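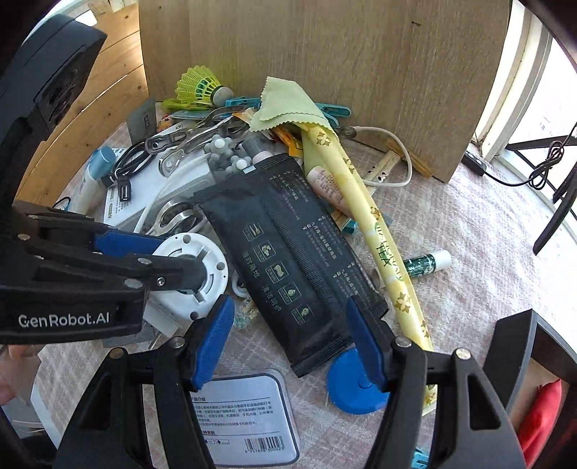
Grippers over the junk pile, pads open, long black sachet between the jaws.

GenRobot.AI hand grippers, review after 2 weeks

Short version: decent tool, three stars. Will a machine tidy my house yet? No. Read on if you want the why.

You hold these yourself. You squeeze, the jaws close, you do the chore the way a robot would have to. Great way to find out how hard picking up is. My test is always the same, a junk drawer tipped onto a checked cloth. Tape measure, lip balm, chargers, a shuttlecock, tubes of cream, clips. Put it all away, gripper only.

Good stuff first. Pads are grippy. Tape measure, fine, first try. Shuttlecock, fine, didnt crush it. Plastic caps OK if you come in from the side. Tubes surprisingly easy.

Bad stuff. Flat things. Sachets slide, card packets are worse, you chase them over the cloth and the cloth comes too. Cables are a nightmare. Grab one, get three and a USB plug. Beads, forget it.

Timed myself. By hand the pile took 56 seconds. With the grippers, 604. And thats with my brain and my eyes doing all the hard parts! Got down to 161 after a week but only by skipping the cables, so doesn't count.

Sabina Hájek has the Troso pair and says thinner jaw tips help a lot with flat stuff. Believe her. Haven't tried them, too pricey for me.

Comfort: ok for ten minutes, then the thumb goes. Instructions are one folded sheet, tiny print. Delivery slow, ordered in April, came in teh summer.

So can machines do chores? Sorting one kind of box on a belt, sure. A drawer like mine, not soon imo. I'd pay for one that only does cables.

Keeping them. Wouldn't buy a second pair at full price.

Peter Dvořáček
August 23, 2020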